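How to build a small bridge from big-stud bricks

Posted 5/27/19 in Pluvard Table Projects

This is a small project for the large toy bricks, the kind made for toddlers. You need only a few of them and a flat floor or table. My children like it because it is finished quickly and then there is time to knock it down. I like it because it teaches how one brick holds two others together, and this is the beginning of all building.

I write it for parents who did not grow up with these bricks. I did not, and the first bridge I made fell apart when I lifted it. So I explain slowly, and if you already know these things, please skip to the part about the joining brick.

What you need

Take a few bricks with four studs (we call them squares) and a few with six or eight studs (we call them longs). The colours are not important for the strength, but it is easier to explain to a child when each part has its own colour. "Put the yellow over the blue" is much clearer than "put this one over that one".

Our bricks are second-hand and they come from a big mixed tub of 264 pieces, which we keep under the bench. We call the tub Cundalel, after a boat in a bedtime story, and every brick must sleep there at night. Please do not empty the whole tub for this project. With too many pieces the child starts to make something else, and the bridge is forgotten.

Prepare the surface

Choose a hard surface. Carpet is too soft, the bricks lean and the studs do not go in straight. Wood is good. Wipe it with a dry cloth before you begin, because crumbs and dust like to go inside the hollow part of the brick and then it does not sit down fully. If you have a nice table, check also that there is no sand under the bricks before you push them along.

Sort before you build

Spread the pieces with the studs facing up. Turn over the ones that lie on their side. Small children often try to join a brick upside down and become angry with it, so this step saves some tears. Put the same colours near each other, but leave a little space between them so that fingers can go around each brick.

Make the row

1. Put two blue bricks end to end so that the short sides touch. If you have a light blue and a dark blue, this is very good, as the line between them is easy to see.

2. Press the two bricks together from the sides with your flat hands. They will not hold yet, they are only neighbours.

3. Hold the joining brick over the line. It must cover studs from both bricks. If it covers only one of them, it is a hat and not a bridge.

4. Lower it straight down and press with the thumb in the middle. Then press again at each end.
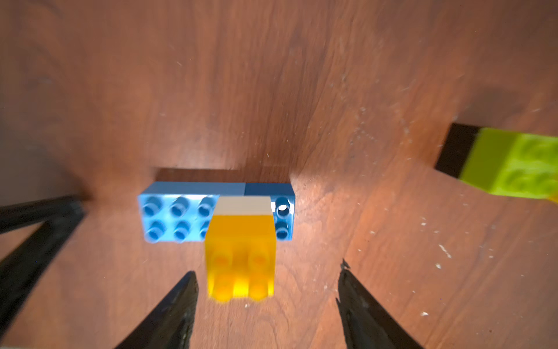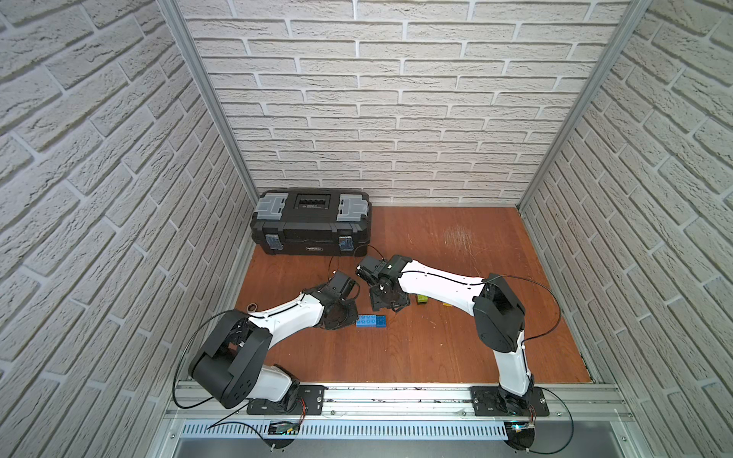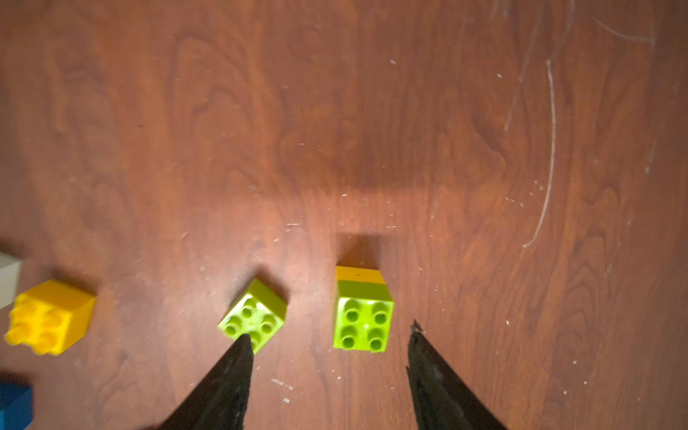
Big-stud bricks on the reddish-brown wood

5. Lift the row by the joining brick only. If both blue bricks come up with it, the joint is good. If one stays on the table, take the top brick off and move it one stud to the side.

Give it legs

For the legs use squares. Put one under each end of the row and press from above. The legs must be the same height, so if you want a higher bridge, add one square to each side at the same time. Two squares on each side is enough for a toy car to pass under. Higher than this the bridge starts to rock, and then you should put a long brick at the bottom of each leg as a foot.

If a square is turned a little, it will not go on. Do not push harder. Turn it until its sides are parallel with the row, and then it goes down easily.

Common problems

The bridge bends in the middle. The joining brick is probably too short. Change it for a longer one, or put a second layer on top.

The bricks are too tight to separate. Slide a flat plastic ruler into the gap and turn it gently. Please do not use teeth, even if it works. The marks stay on the brick.

The bricks are too loose. Old ones can become loose after many years. Keep these for the top of the bridge, where nothing hangs from them.

Putting away

Ask the child to take the bridge apart from the top and to drop each colour in the tub together. Once a month, and more often in August when everything here is dusty, I wash the bricks in warm water with a little dish soap. Leave them with the studs down on a towel overnight.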